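J'avais promis à ma belle-sœur de ne pas y aller en traînant les pieds, et finalement c'est moi qu'il a fallu tirer par la manche à l'heure de la fermeture. Je vous parle de la journée portes ouvertes de Bereo, une petite boîte qui s'est installée à la sortie de Bralasside, dans l'ancien dépôt de carrelage (celui avec l'enseigne verte, pour les gens du coin). Ils font de l'apprentissage de gestes pour robots. Dit comme ça, je n'avais rien compris au carton d'invitation non plus.

Bon, d'abord le trajet, parce que j'ai souffert. En février, la route du plateau est une patinoire jusqu'à dix heures du matin, et le parking du dépôt est en pente. J'ai laissé la voiture en bas, près du rond-point, et j'ai monté à pied avec mes bottines de ville. Erreur de débutante ! À l'accueil on m'a donné un badge, un café assez mauvais et un petit plan photocopié avec trois salles entourées au feutre.

## La salle du bras qui trie

La première salle, c'était celle qui attirait les familles. Un bras articulé prenait des pièces en plastique dans un bac et les reposait dans des casiers. Il en faisait 600 à l'heure, d'après le panneau. Les enfants étaient collés à la vitre, et moi juste derrière, pas beaucoup plus digne.

J'ai bien aimé, mais je dois avouer que je m'attendais à ça. Un bras jaune derrière une vitre, on en a tous vu dans des reportages sur les usines de voitures. Le monsieur qui commentait était très technique, il parlait de couple et de cadence, et au bout d'un moment une petite fille lui a demandé si le robot avait un prénom. Il a répondu que non, et elle a eu l'air tellement déçue qu'il a promis de lui en trouver un avant la fin de la journée. (Je suis repassée vers seize heures : un bout de scotch avec « Gaspard » écrit dessus était collé sur la vitre. J'étais ravie.)

## La salle des pinces à la main

Alors là, par contre, je suis restée presque toute l'après-midi.

Je pensais trouver un robot de plus. À la place, il y avait une table blanche, des câbles noirs un peu partout, et une personne qui tenait une pince dans chaque main. On manipule les objets soi-même, avec ces pinces, et les gestes sont enregistrés pour servir ensuite à l'entraînement d'une machine. Josué Vieira, qui s'occupait de l'atelier, nous a expliqué qu'il faut répéter le même geste un nombre de fois assez décourageant : 300 prises pour une action toute bête, 1000 ou 2000 quand l'objet est pénible.

Et qu'est-ce qu'un objet pénible ? J'ai posé la question, évidemment. Tout ce qui est souple, tout ce qui est transparent, tout ce qui roule. Les sachets, apparemment, c'est la plaie du métier. Un sachet n'a jamais deux fois la même forme, il brille n'importe comment, il se coince sous les doigts. J'ai pensé à mon tiroir de cuisine et j'ai compati très sincèrement avec la machine.

Ce qui m'a frappée, c'est le silence pendant les prises. Dans la salle d'à côté ça piaillait, ça courait, et ici tout le monde baissait la voix d'un coup, comme quand quelqu'un enfile une aiguille. Une dame devant moi retenait carrément sa respiration. On approche une pince, puis l'autre, on hésite, on corrige d'un poil… C'est d'une lenteur incroyable et je trouve ça passionnant à regarder. Je ne sais pas si ça tient à la petite taille des choses ou au fait que les mains sont si près et pourtant ne touchent rien directement.

La petite bouteille à bouchon blanc, avec son liquide orangé, a eu droit à toute notre attention. Posée sur du plastique transparent tout froissé, en plus ! J'aurais choisi plus simple pour un public, mais bon, c'est leur métier.

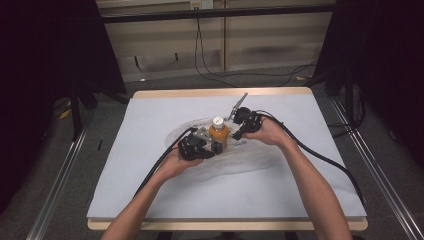

## Et moi, avec les pinces

Parce qu'évidemment, on pouvait essayer. J'ai fait celle qui laisse passer les autres, deux fois, et puis Josué m'a tendu le matériel et je n'ai plus eu le choix.

Première surprise : ça pèse. Pas énormément, mais on tient les bras en avant, sans appui, et au bout de quelques minutes les épaules vous le rappellent. Deuxième surprise : on perd complètement le sens du toucher. Je n'avais jamais réalisé à quel point je compte sur le bout de mes doigts pour savoir si je tiens quelque chose ou pas. Avec la pince, il faut regarder, tout le temps. J'ai visé un gobelet en carton qu'il m'avait donné pour débuter, je l'ai serré beaucoup trop fort, il a fait un bruit affreux, et voilà pour ma contribution à la science.

Au deuxième gobelet j'ai été plus douce. Je l'ai soulevé, déplacé, reposé à peu près droit. Josué m'a dit que c'était une bonne prise. Je soupçonne qu'il le dit à tout le monde, mais j'ai quand même envoyé un message à ma sœur sur-le-champ.

Son conseil, pour ceux qui iraient à la prochaine édition : ne pas essayer d'aller vite, et garder les coudes près du corps. Et aussi décider avant de commencer quelle main fait quoi. Moi, j'avais tendance à envoyer les deux en même temps sur l'objet, façon crabe.

J'ai demandé si les gens qui font ça toute la journée finissent par s'ennuyer. Il a réfléchi un moment. Il m'a dit que certains mettent de la musique, que d'autres comptent, et que lui pense surtout à ce qu'il va manger le soir. Il a ajouté que les prises ratées sont gardées aussi, à part, et qu'on les regarde quand le robot se trompe de la même façon. J'espère donc que mon gobelet écrasé servira un jour à quelque chose.

## Le goûter, et la question qui fâche

La troisième salle, c'était la salle des questions, avec des crêpes (très bonnes, elles, rien à voir avec le café). Une dame de chez Onley, le partenaire qui prête une partie des locaux, présentait les projets en cours. On parlait d'aide à la préparation de colis, de rangement, ce genre de choses.

Un monsieur au fond a demandé tout haut ce que beaucoup pensaient : et les emplois, dans tout ça ? Il a travaillé vingt ans au conditionnement chez Bittencourt, il connaissait le sujet mieux que la plupart d'entre nous. La réponse m'a laissée un peu sur ma faim. On lui a parlé de tâches répétitives, de mal de dos, de postes qui évoluent. Il a hoché la tête poliment et il a repris une crêpe. J'aurais aimé qu'on lui donne le micro plus longtemps, et je l'ai écrit sur la petite fiche d'avis à la sortie.

Je n'ai pas d'opinion bien rangée là-dessus. J'ai passé un super moment dans la salle des pinces, et je suis aussi repartie avec la question de ce monsieur dans la tête, les deux ensemble, sur tout le chemin du retour.

## Si vous voulez y aller

Ils pensent refaire une journée à l'automne, la date n'est pas fixée. C'est gratuit, il faut juste s'inscrire à l'accueil ou par téléphone. Quelques notes en vrac :

- Venez en début d'après-midi pour l'atelier des pinces, après quinze heures la file devient longue.
- Il fait frais dans le dépôt, gardez votre manteau.
- Les enfants peuvent essayer aussi, accompagnés. Le gamin juste après moi s'en sortait nettement mieux que moi, je préfère vous prévenir.
- Garez-vous au rond-point et mettez de vraies chaussures.

Ma belle-sœur veut y retourner avec ses deux garçons. Je lui ai déjà dit que je conduisais, à condition qu'on s'arrête prendre un café correct en route.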